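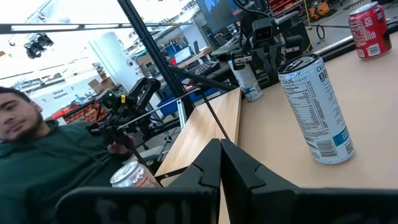

Wrist camera view, two-arm bench, drink can task. Operator seated at left with the leader arm in hand.

1/11 Endemine has updated its bench rules for teleoperated arm work. The rules apply to all stations where a person guides an arm by hand and the session is recorded. A summary follows in this thread.

2/11 Seating. The operator sits outside the reach of every powered arm on the table. Reach is measured with the arm fully extended and the gripper open. Chairs are set before power is turned on and are not moved during a session.

3/11 Leader arms. A leader arm is held or docked at all times. It may not be set down on the table while it is linked to a follower. An operator who needs a free hand must first pause the link and say "paused" out loud.

4/11 Speed. Joint speed at shared benches is capped at the training setting for an operator's first 200 recorded attempts. The cap is lifted by the bench lead, in writing. Operators may not change it themselves.

5/11 Objects. Drink cans are allowed as task objects. Full cans must be sealed. Any can with a dent deeper than 3 millimeters is taken out of use, as is any can with a damaged tab. Glass is not allowed at any station.

6/11 Labels. Packaging is left as sold. Please do not tape over nutrition panels, barcodes or brand names. Wesberg reviewed 354 of our recordings in March and asked that covered labels be logged as a separate object type.

7/11 Two arms on one table. Each arm has its own stop button, and each button stops both arms. This is a change. Under the earlier rules a stop applied to one arm only, and stations wired that way must be converted before their next session.

8/11 People on camera. Anyone who may be recorded by a wrist or overhead camera signs the consent form first. This includes visitors. A signed form covers one project only, so staff who move from Kovik to Lukoševičius need a new one.

9/11 Cables. Loose cables are kept clear of the tabletop and of the area swept by the arm. Cable checks are done at the start of each shift and noted on the station sheet with the time and initials.

10/11 Failed attempts. Drops, missed grasps and tipped objects are kept in the record and marked as failures. They are not to be deleted or repeated under the same number. Of the entries returned to stations for correction this year, 267 had reused a number.

11/11 Questions about these rules go to Yolandi Nkosi, bench safety. Requests for an exception should name the station, the task and the rule concerned. Work under the exception may start once a written reply has been received.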